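3.2 Folding surfaces and the handling of decorated garments

Garment folding in the home is usually described as if it took place on a cleared table. In the Makhubela interviews the bed was the surface named most often, and the reasons given were practical: it is large, it is at a comfortable height for sorting, and clean laundry tends to be put down there first. A bed differs from a table in two respects that matter to this study. The surface yields under the hand, so that a crease pressed into a garment is weaker than the same crease made on a hard top. The surface is also itself made of cloth, and it moves, wrinkles and gathers along with whatever is being folded on it.
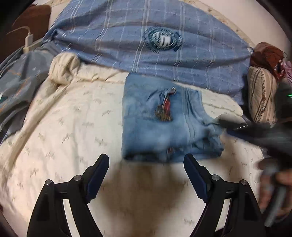

Denim was treated as a separate class in the coding scheme. It is stiff enough to hold a fold without pressing, but its seams and layered edges resist being brought flat, and the finished shape is seldom a true rectangle. We scored the outline of each folded piece on its straightest side and its least regular side, following the procedure set out by Potgieter in the Birkel pilot. The blue denim garment on the cream bed covering is typical of the class: the left side is a long, nearly straight fold, while the right side is irregular and ends in crumpled folds near the lower corner. A single score for neatness would have hidden this difference. The colourful decoration on the upper middle of the garment raises a second point. Participants in the interviews said that they preferred to leave decoration facing up, partly to protect it and partly so that the piece could be picked out of a stack later. Where a decoration remained on the outer face, the garment was coded as "face out", whatever the position of the remaining layers.

Bed coverings were coded on the same sheet as garments, using a shorter set of terms. Three conditions were recorded: flat, wrinkled and gathered. A covering was coded as gathered only if the fabric had been drawn into a bunch from which creases spread outward, since ordinary wrinkling was present in nearly every case and carried little information. Two coders worked separately from the still images and met afterwards to settle differences. Most of these concerned the boundary between wrinkled and gathered, and the rule was tightened in December to require a visible centre to the bunch.

Patterned cloth made this judgement easier. Stripes that would run straight on a flat sheet bend where the fabric is pulled, and the direction of the bend shows where the tension lies. Printed sprigs were less useful, being too widely spaced to follow a fold closely. Figure 2 combines both kinds of cloth. 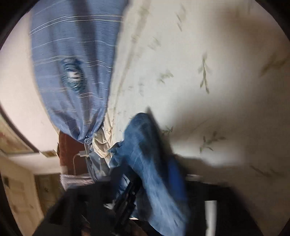

Figure 2. Blue striped cloth coded as gathered, with creases spreading from a bunched knot. The off-white surface to the right is printed with sparse leaf sprigs.

Round and oval patches on striped cloth were recorded as decoration but were left out of the "face out" measure, which applies to folded garments only. Lettering was not transcribed where blur made it unreadable.

The procedure has some limits. Softness of the bed was not measured, and the Fallura and Nomolar household sets used different mattresses and coverings, so the effect of the surface cannot be separated from the effect of the household. The codes also record the state of the cloth at one moment. They do not show whether a gathered covering was smoothed later or whether a folded garment was opened and folded again before being put away.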